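June, bench notes, late afternoon

Table against the wall again. I moved it out in the morning to get at the outlet and moved it back after lunch, which makes 2 relocations for a net travel of zero. The back edge still doesn't look square to anything, but I've stopped taking that personally.

Wiped the top down with the Gumport cleaner. It claims to be good for 1,000 wipes per bottle. We are on our third bottle since the holidays, so either the claim is optimistic or somebody is drinking it. Tape residue from the Wurkoneck layout came off after 4 passes and some language.

Wall: still white, in the broad sense. The little dark specks have survived two sponges and a pencil eraser. Tried the eraser on one near the corner first and produced a gray smear much larger than the speck. Stopped there. If we repaint, I vote for a color that starts out dirty.

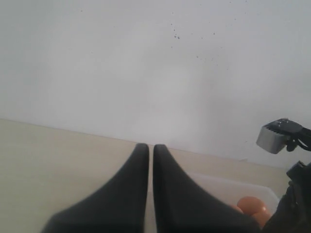 Table and wall after wiping. Specks at upper right, plastic tub with the orange things lower right.

The tub stays on the table for now. I'd like one with a lid, but the Dromisura order came as a box of 100 lids and no tubs, and none of the lids fit this one. Lids are on the shelf under the sink if anyone has a use for a great many lids.

To do:
- felt pads for the table legs, the floor is losing
- ask Ninh whether they take returns on opened boxes
- leftover wall paint: the can says "eggshell," the wall says otherwise. Test a patch behind the door
- outlet still loose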